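Can a robot do the fiddly jobs yet? Stiston repair shop gives a partial answer

4 min read

Last updated Friday, 16:40

The computer refurbishing firm MacDonald in Stiston has spent this autumn trying to find out if a robot arm can take over a part of its bench work. The answer so far is that it can do some of it, slowly, and that the people on the shop floor do not need to look for other jobs.

The work chosen for the trial is the fitting of parts into used desktop computers, beginning with the memory.
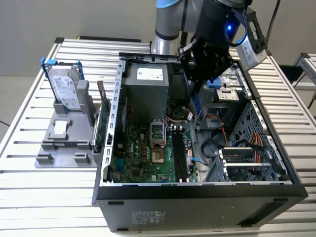
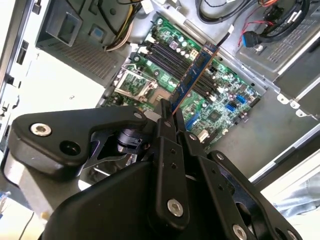

The gripper with a memory module over the open desktop case, and in the second picture with a module angled towards the memory slots.

For a trained person, putting in a memory module is a matter of seconds. You find the notch, you line it up, and you press until the latches close. For a machine it is one of the harder small jobs, says Sadia Janjua, who leads the trial at the firm.

"The pressing is where we lose most of them," she told us. "A person feels in the thumb that it is not straight and stops. The arm must learn the same thing, and it must learn it for every kind of board we receive. We receive very many kinds."

The firm made 1,494 attempts at fitting a module between the start of the trial and the first week of November. In 1,276 of them the module was seated correctly at the first try. The others were stopped by the operator, or by the arm itself when the force became too high, or were finished by hand. Ms Janjua would not say how many boards were damaged, only that it was "fewer than we put aside money for".

Speed is the other question. The target at the beginning was 60 seconds for one module, from picking it up to closing the latches. On a board the system has met before, this is now reached on most days. On a new one it can take several times longer, and a person has to stand near and watch. A worker who must watch the robot is a worker who could have fitted the module, and Ms Janjua admits this freely.

The software comes from Prostari, a small company which until last year worked mainly on machines for sorting parcels. It has now been asked to try other jobs in the same building, among them taking out hard drives and plugging in cables. The cables are not going well. A cable bends, it does not lie in the same place twice, and it likes to fall in front of the connector just when the arm is coming down.

The same problem is known to everybody who hopes for a robot at home. Folding a shirt, emptying a dishwasher or finding the lid for a box all mean soft things, hidden things and things which are never where they were yesterday. A repair shop is an easier place than a kitchen — the light is good, the table is flat and no child runs past — and still one in seven attempts did not succeed at the first try.

At Vustside, the training centre where many of the firm's technicians learned the trade, the teachers follow the trial with interest and a little doubt. Students there practise on old machines for 2 weeks before they may touch a customer's computer. Several of them came to see the arm at work, and according to Ms Janjua their first question was whether it could also clean out the dust. It cannot. Dust is still removed by hand, before a case comes anywhere near the trial bench.

She believes that the first real use will be on large orders, when a school or an office sends many computers of one model and all of them need the same part. Here the arm can learn the board once and repeat the job through the evening, when the shop is closed. For the single computer that comes in over the counter, with a missing screw and a part that somebody has pushed in the wrong way, she expects to need a technician for many years.

The trial was planned to end before Christmas, but the firm has decided to continue it into spring. The next step is to run a full evening shift without an operator beside the bench. A date for it is not fixed — the insurance company would first like to see the stop button tested again.

38 comments · 112 shares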